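Kitchen automation at Gellberg

From the Clisley workplace wiki, canteen section. I wrote most of this one, so blame me for the tone. 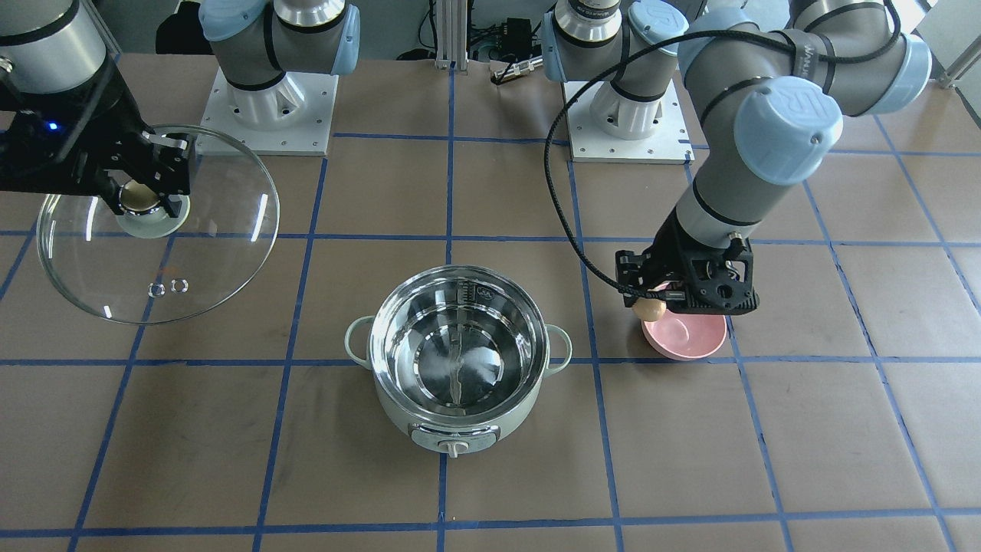
Overview

Kitchen automation, in the way we use the term at Gellberg, means handing the repetitive part of cooking to a pair of robot arms at a bench while people keep the rest. Our canteen serves 132 lunches on a normal weekday, and before Wulov (that's the name of the two-arm setup) every one of them went through the hands of whoever was on shift. I was one of those hands for a long time, mostly attached to an egg!

What the arms do

The bench jobs are small ones. One arm handles the lid, a big glass one held by its knob, and the other moves food between a bowl and the pot. We started with an electric pot because there's no flame to worry about and the knob is right on the front where anyone can reach it. The blue tape on the bench marks out squares, and when we set up in the morning we talk in squares — "pot's too far back, bring it forward half a square" — which sounded ridiculous to me the first week and now I do it at home.

Wulov doesn't season anything, and it doesn't taste. Csaba Pap still does both, with the same spoon he's always used.

History

Thịnh Đồng brought the idea over from our sister site in Pramanik, where they had tried it on the night shift. Ours arrived in December, which is a terrible month to change anything in a canteen. Setup was supposed to take 2 days and took 7. Most of that went on grip settings, and yes, we got through a lot of eggs.

Changes to the work

The biggest change is in the mornings. Early prep used to be a lonely job that started at 5:30, and the person doing it stood in one spot until the first deliveries came. Now that person sets out the bench, starts the run and gets on with vegetables or the allergy sheets, looking over every so often.

No one lost a job, and I want that on the page because people ask. Hours did move, though. Dénes Veres went from early prep to the serving line and has told me more than once that he misses the quiet. Géza Pintér went the other way and took the training for bench lead, a role that didn't exist before and comes with a small raise. I think the raise should be bigger. (Géza did not ask me to write that.)

My own wrists are better. I used to tape the right one by Thursday, and I can't remember when I last bought tape for anything except the bench.

Complaints

There are some, and they're fair. The arms are slower than a good cook in a hurry, so on busy days we still do part of the prep by hand. Some of the older staff feel they're being watched by the run log, which lists every stop and who restarted it. Dorottya Sipos raised this at the staff meeting, and the names came off the log the next week. Start times stayed on.

New people also learn the bench before they learn the stove, and Csaba thinks that's backward. He now takes each of them for a few mornings with no robot running at all. I sat in on one and I'd forgotten how loud that kitchen gets.

Staff survey

We ran a short survey in the spring. 92 percent of kitchen staff wanted to keep the bench, but the comments were much more mixed than that number sounds. Several people wanted a say in which jobs go to it next. The lid and the eggs were easy to agree on. Dumplings were not, and the argument about dumplings has its own page.

See also

Bench lead role
Dumplings (discussion)
Early shift hours
Run log, what it records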